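From: Selamawit Nigatu
To: Zandudon Home & Table list
Date: 2nd February
Subject: Re: The plank table, and what lives on it

Feng-yi Tang wrote:

> Hi all, I have been given the go-ahead to get a small table for the back
> room, somewhere between kitchen table and work bench. I keep going back
> and forth. Do I want a real wood top or something I can wipe and forget?
> And how do the rest of you stop a table like that from turning into the
> place where everything gets dumped? Ours at home is half groceries, half
> tools by suppertime. I have up to 400 to spend and a corner that gets a
> fair bit of light. Selamawit, I know you have opinions on wood!
>
> Feng-yi

Oh, do I have opinions on wood! Thank you for asking, Feng-yi, I have been waiting for somebody to bring up tables since October (the long thread about drawer liners was useful too, but still).

Get the wood. Get a pale one, with planks you can see the seams of. I went through the same back and forth before I settled on mine, and I even had a very sensible white wipe-clean top from Birnora sitting in my cart for a week. It would have been fine. But I like a table that looks like it came from a tree, and a pale top does wonders in a corner, even on a gray afternoon.

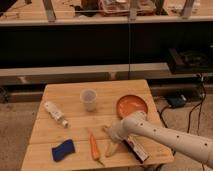 My big discovery with light wood is how easy it makes finding things. On a dark table I lose everything, and I used to spend half my life patting around for the sponge. Put a navy sponge on honey-colored planks and you can spot it from the doorway, and the same goes for an orange plate or a carrot. Pale things are harder, so I try to keep the see-through cup toward the back where I won't knock it with an elbow. If you're buying bits and pieces for the new table, buy them in loud colors! I mean it. The orange plate is my favorite thing in the room and I would happily own six.

Now, for the dumping problem. I don't think you can stop it, and I'm not sure I'd want to. A table that never has anything on it is a table you aren't using. What has worked for me is a short clear-off at the end of the day. I do it in the same order every time so I don't have to think:

1. Food first. Carrots and anything else from the vegetable drawer go back before I touch another thing. I used to leave this for last and then get distracted by the mail, and I have thrown out some very sad carrots.

2. Then whatever can tip or roll. Cups get carried to the sink, bottles get stood up with their caps checked. I'm strict about caps. A bottle on its side is fine for a minute while you're sorting, but I wouldn't leave one like that overnight on bare wood.
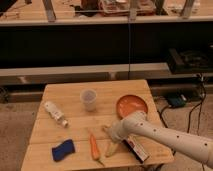

3. Boxes. Open each one and look before you shelve it! I once kept an empty tea box on the shelf for most of a winter. If it's empty it gets flattened right away, and if it isn't it goes behind the table on the shelving, label out.

4. Plates and the sponge, in that order, so you can give the top a quick wipe on your way past. Barely damp, along the planks, and then a dry cloth.

5. Tools at the very end. They go in a tin with a lid, and the tin has its own spot.

I have been doing this long enough that I hardly notice it. I timed it once for my sister, who didn't believe me, and with a full table it took 17 minutes, including one phone call. Most evenings it's far less than that.

About the tools, since you mentioned yours get mixed in with the groceries. Mine do too. I tighten the table legs now and then, and the screwdriver stays out for a day or two because I always find a cupboard handle that needs a turn as well. I bought one with an orange handle on purpose, same thinking as the plate.

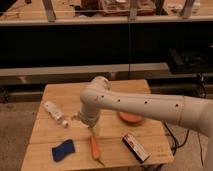 So I wouldn't worry about giving tools and kitchen things separate tables. One sturdy top can do both if you keep anything sharp or oily off the bare wood. I slide an old tea towel under whatever I'm fixing. A few scuffs will happen anyway and I've grown fond of mine.

For the money, 400 should get you something very nice secondhand. The Tai people over by the depot had a pale plank table in their last listing, item 2485 if it's still up. Zakulon does new ones, but the size I liked was 715 and I couldn't talk myself into it. Measure your corner before you go, and leave room to walk all the way around if you can, it makes wiping down so much easier.

Please tell us what you end up with! And if you do go for the wipe-clean top I promise to be nice about it.

Selamawit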